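Last revised Wednesday, October 12, 2022

## Protecting a worktop

A surface mat fails in one of two ways: it slides, or it traps something underneath and marks the finish. Most of the notes below deal with the second.

### Choosing a mat

- Measure the top, then subtract 2 inches from each side. A mat that overhangs will curl.
- Felt and cork are fine for dry work. For glue or paint use silicone or sealed vinyl.
- Avoid black rubber on white or pale tops. The plasticizer migrates and leaves a yellow stain that does not come out. Haiyan Ren lost a painted bench this way between February and the summer.
- New vinyl should be unrolled and left face down overnight before use.

### Cleaning

Vacuum first, with the brush head. Wiping a gritty mat drives the grit into it. Mix one teaspoon of dish soap in a quart of warm water, wipe in one direction, then wipe again with plain water. Stand the mat on edge to dry and leave the top bare until both are dry to the touch — an hour is usually enough, longer in a basement.

Candle wax: chill with a bag of ice, lift with a plastic card. Residue comes off with mineral spirits on a cotton rag. Test a corner first.

Contact cement: let it cure fully, then roll it off with a crepe block. Solvent spreads it.

### Stopping slip

Shelf liner cut an inch smaller than the mat holds well on laminate and glass. Double-sided tape also holds, but the adhesive hardens after a year and has to be scraped. On a varnished top use neither. Four small dots of removable putty, one per corner, are sufficient.
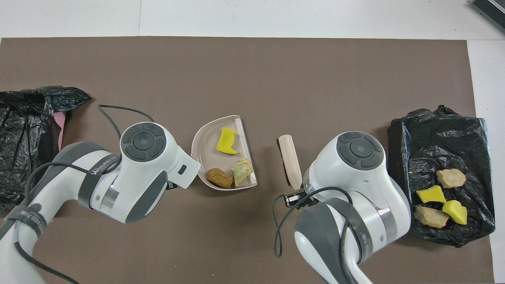
### Trash at the bench

Tape an open bag to the edge of the bench on the side of the off hand. Fold the rim outward twice so that it stays open. Keep oily rags out of it; they go flat on a line outdoors, then into a lidded metal can.

### Storage

Roll the mat with the working face outward, around a cardboard tube at least 3 inches across. Folding leaves a crease that heat only partly removes.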